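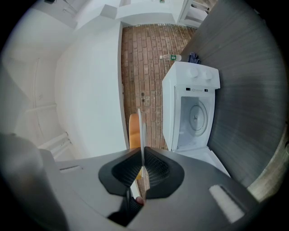 Figure 6.1 White appliance with two control knobs, beside brickwork laid in parallel courses.

Chapter 6
Small Utility Rooms: Surfaces and Appliances

6.1 Scope

This chapter deals with rooms in which an appliance stands close to exposed brick. Such rooms are common in older houses, where a store or back passage has been put to domestic use. Ventilation is treated in Chapter 3 and is mentioned here only where it affects the placing of equipment.

6.2 Brick surfaces

Brick is hard-wearing but porous. Spilt water and detergent soak into the face and, more readily, into the mortar lines. Light wear and darker spots, as in Figure 6.1, are matters of appearance. Crumbling mortar is a defect and should be raked out and repointed before any appliance is installed. Sealants must be applied to dry brick. The Fostudden survey covered 341 utility rooms and recorded unsealed brick in over 100 of them.

6.3 Clearance

A gap is left on each side of the appliance wide enough for a cloth or narrow brush. Where the maker's instructions give a larger figure, that figure applies. Hoses and leads must not be pinched between the casing and the masonry.

6.4 Rotary controls

Knobs placed side by side are easily confused when they share a colour. The reader should learn the purpose of each from the instructions and confirm that both are in the off position before cleaning the panel. Knobs are wiped with a damp cloth. Liquid is never sprayed on them directly.

6.5 Terms used in this chapter

Course: a single horizontal layer of bricks.
Face: the exposed side of a brick.
Recess: any part of the appliance set back from its front.

Reader comments (3)

Grecu: 6.3 should give a minimum gap in millimetres. The old edition did.

Warovar: Does 6.2 apply to painted brick as well?

Fuvano: Chapter 3 has a table for painted surfaces, near the end.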